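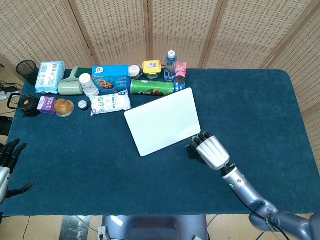

Re: [lurgate-greens] Aeration dates and the practice green

Date: July 19, 2024
From: Þrastardóttir
To: lurgate-greens list

> Can someone confirm which greens close in September and whether
> the hotel guests have been told? The booking page still shows
> full tee times for both days. Also, is the practice green
> included this year or not?

Both closure days are set. The front nine will be hollow-cored on the first day and the back nine on the second. The half that is not being worked stays open, so play is limited to 9 holes with two loops allowed. The practice green is included and will be done on day 2, after the 14th.

Tine spacing is 2 inches, depth 3 inches. Cores will be swept, not dragged in. We used 600 pounds of sand on the practice green last year and it was short at the back edge, so please order above that.

The booking page is run by Zekier and the block has to be entered on their side. Ticket 2774 is open for it. Until it closes, the front desk should take stay-and-play bookings for those dates by phone only and quote the reduced green fee. Guests who already hold a full 18 get the choice of a refund on the difference or a round on another date.

Open items:

- Harnino has the corer. They want a delivery window in writing and a hard surface to unload on. The lower parking lot is fine if the spa deliveries are moved.
- Irrigation on 6 and 7 still runs low at the far heads. Needs fixing before we topdress.
- Temporary pins on the practice green: leave them out for the whole week.
- Mowing height goes up the week before. I will post the setting once I have checked the reels.

Roll dates depend on rain and I am not going to guess at them now. Send changes to the list and not to the pro shop address, which I do not read.

Þrastardóttir
Course superintendent, Lurgate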